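Stimmont repair and packing room opens for longer in August

The sorting and packing room at the old Pirkeck hall in Stimmont will stay open until 5 pm through August, two hours later than usual, as households clear out cupboards ahead of spring.

People can drop off clean fabric, clothing and small household goods at the side door. Items are sorted at the tables, boxed and sent on to the shop in Dremen, where most sell for $2 or $5. Fabric pieces have been the best sellers this winter, organiser Helmut Brinkmann said.

"Stripes and checks go first - people want them for cushions and aprons," he said. "We can't keep enough on the shelf."

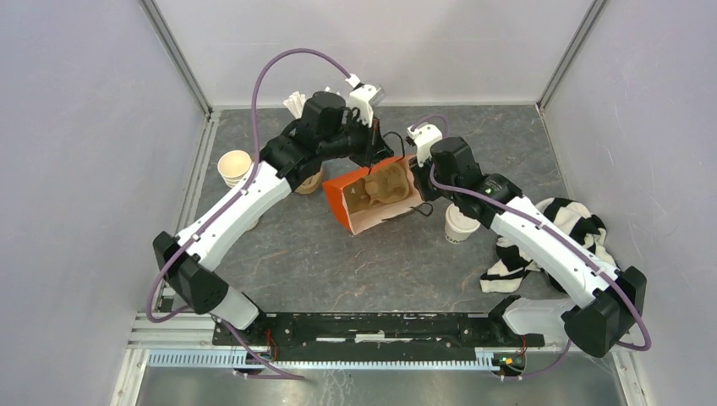
The room has space for 500 boxes and was close to full at the end of July. A van from Mets takes 40 at a time to Dremen, and a second run will be added while the longer hours are in place.

Brinkmann asked people to fold fabric before bringing it in and to keep it separate from kitchenware. Mattresses, paint and large electrical goods can't be accepted and should go to the council tip.

Parking is behind the hall, with the entry off the lane.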